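Why I've fallen for the slow bus to Wistilstead

March 12, 2025

I've been taking the number 40 out to Wistilstead all winter and I can't stop going on about it! It's slower than the train by a mile, but it goes right over the top at Clarkow, and on a clear morning in January I could see the whole valley, frost and all, from the front seat upstairs.
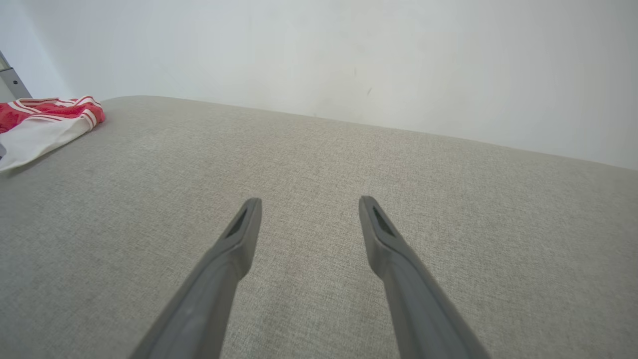 Photo: Matilde Meireles

A day ticket costs me 3 pounds (bargain) and you can hop off wherever you fancy. I always get down at Sison for the bakery, then walk the river path to the next stop with a cheese scone in my pocket. Go early, before the scones sell out, and sit on the left for the best of the views.

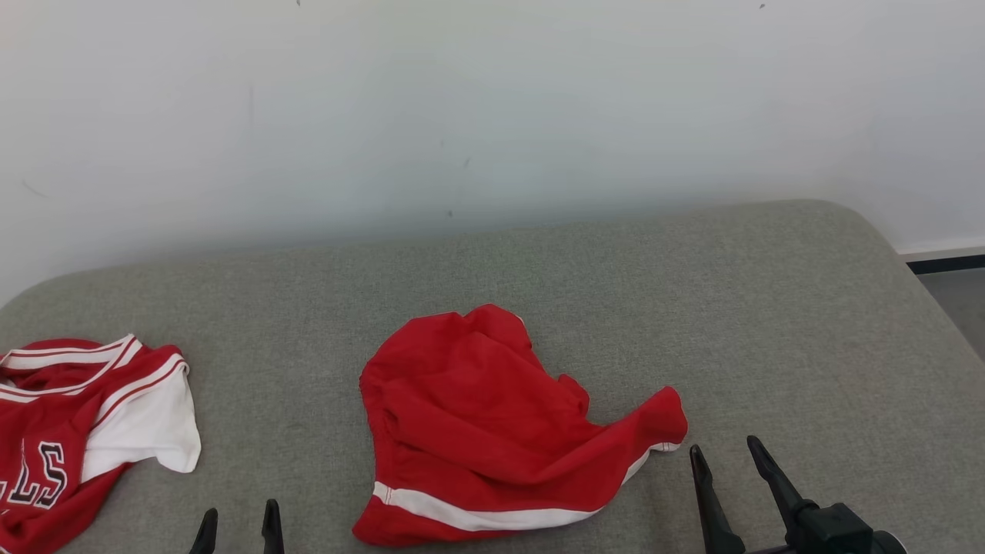 Matilde Meireles wrote back that the right-hand side is far better once you're past Clarkow, and that I've been missing the old viaduct all this time. So I'm going again next week, on the right, scone in hand.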